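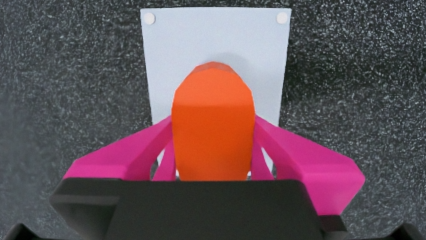

tapegun_tilton
Thread starter

We're getting arms on the kitting benches at Plidine, Tilton site, starting in June, and I'd like to hear from people who have been through it. At the moment there are four of us per shift picking small parts out of trays, putting them in the right order and boxing them. The plan is two arms on the straight picks, with one person minding both and the rest going to goods in or to what they call exceptions. Everything is being worked out on the computer before anything gets bolted down. The pink fingers either side of the orange block are the grip they keep coming back to, and most of the talk in our meetings is about that grip and hardly any of it is about the people. I've been on kitting a long while and I'm not against it. I'd just like to know what the job turns into. Does the pay grade move? Do you still get to do any of the picking? What did you wish you had asked before it went in?

Posts: 110

-----

nightline917

We had this two years ago, different firm, similar work. The main change for me was that I stopped being tired in the hands and started being tired in the head. You're watching for a stop. When it stops you have to work out why, clear it and restart it, and then you're watching again. Some shifts it hardly stops at all and those are the long ones.

Pay grade moved for the people who did the training. It didn't move for the ones who went to goods in. Ask about that in writing.

-----

Bench_Monkey

Quote: "one person minding both"

Push back on this one. Two arms per person sounds fine until they both stop together. We started on two and the supervisor ended up covering the second one most afternoons, so her own work slid. In the end they put a second person back for the busy half of the shift.

-----

halfpastsix

Not my experience at all. I mind three and it's fine. It depends how they're set up and what they're picking. If it's all one sort of part in a tidy tray there isn't much to go wrong. If it's mixed bags, different story.

-----

Bench_Monkey

Ours was mixed bags, so fair enough.

-----

tapegun_tilton
Thread starter

Ours is a bit of both. Trays for the big runs, bags for the repair kits. The repair kits are supposed to stay with people, at least to begin with. They count as exceptions. I asked how many lines that is and was told 404 out of the full list, so not a small number.

-----

nightline917

Then that's your job, the 404. Find out who decides when a line comes off that list and goes to the arms. With us it was done by a planner in another building and the first we knew was the work not turning up at the bench.

-----

old_reach_truck

I'll be the miserable one. "Exceptions" is where they park you until the next lot of arms comes in. I took redundancy from a place called Nazari after the second phase. The first phase was all training and coffee mornings. I'm not saying Plidine will do the same, I don't know them, but get your union rep in the room now.

-----

halfpastsix

Bit strong. We went up in numbers after ours went in. More orders out of the door, more people needed at the loading end.

-----

old_reach_truck

Were they the same people, though?

-----

halfpastsix

Mostly. Two retired and one went to driving. I take the point, some of the new starters are agency.

-----

clamp_and_go

I do the set-up side, so I'm on the other end of this. Two practical things, whichever way the jobs go.

First, get pickers into the mock-up meetings early. The people who do the modelling know the arm. They don't know that a certain part always arrives upside down in the tray, or that the lid of one box sticks in cold weather. I've seen a whole bench layout redone after a picker looked at it for a minute.

Second, ask where you stand. I mean physically. The arm gets placed first and the person gets what's left over. Where do you reach in, where do you put the full boxes, can you get to the rack without walking round the back of everything.

-----

tapegun_tilton
Thread starter

That second one is useful and it hasn't come up once. I've got another view from the computer version, looking further across the room this time.

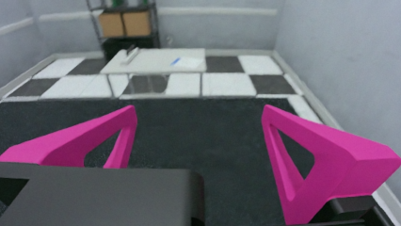
Fingers apart over the dark mat, with the table and shelving at the back.

There's no person in it, as you'd expect. The rack with the cardboard boxes is over behind the table, and if our real one ended up placed like that I'd be walking the length of the mat every time I wanted one. Going to raise it.

-----

clamp_and_go

I wouldn't read too much into a model room, they're often just a stock room with furniture in it. Ask whether the distances are meant to match your floor. If they are, take a tape measure to the meeting and mark it out on the real floor. Do it with someone who's shorter than you as well.

-----

Bench_Monkey

Also ask who's allowed to restart it. We had months of only the shift lead having the login. Stood there like lemons.

-----

nightline917

Seconded. We use Clinik for the fault log and everyone has their own sign-on, which settled a lot of arguments about who had stopped what. Some people didn't like it, said it was a way of timing them. It probably is a bit.

-----

old_reach_truck

It is a way of timing them. Get it agreed what the log is used for before anyone signs on to it.

-----

tapegun_tilton
Thread starter

Thanks all. My list so far is grade in writing, who takes lines off the exceptions list, cover when both arms stop, where we stand, who can restart, and what the log is for. Next meeting is at 2 pm, straight after the shift change, so I'll get there early and ask to go first. Will post again when I've had some answers.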